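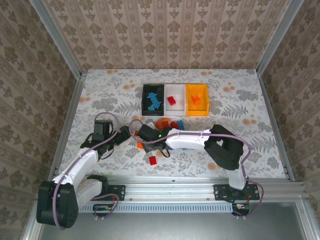

Morkero Wallcovering Paste, Ready-Mixed

Morkero is a ready-mixed paste for hanging paper and vinyl wallcoverings indoors. It comes in a resealable tub and needs no water. Stir it before use and apply with a roller or a wide brush.

Suitable for: standard paper, embossed paper, vinyl and paste-the-wall types. Not suitable for grasscloth, silk or foil. For those, see Pinitz Clear.

Preparing the wall

Strip old paper and wash off any leftover paste. Fill holes, sand flat and wipe away the dust. Bare plaster and new drywall should be primed with Grirken Wall Primer and left overnight. Glossy paint needs a light sanding first or the seams will lift.

Hanging

Mark a plumb line for the first strip. Cut each strip with 2 inches to spare at the top and again at the bottom. Vinyl and paste-the-wall types go up dry onto a pasted wall. Standard paper should be pasted on the back, folded and left to soak for the time printed on the roll label.

Patterned papers with a large repeat use more rolls than plain ones - check the repeat before you order. Stripes show up a crooked corner very quickly, so cut the strip at inside corners and start again from a fresh plumb line.

Wipe paste off the face of the paper with a damp sponge while it is still wet. Dried paste can leave a shine on matte finishes.

Storage

Keep the lid on tight and protect from frost. Paste that has frozen will not spread properly and should be thrown out.

Ordering

Sold by the tub or in cases of two. Item number 600. The Akgül seam roller is sold separately. Trade customers can set up an account with Amerley Nartey at the order desk. Orders for December delivery are being taken now.

Page updated Thursday, November 1, 2018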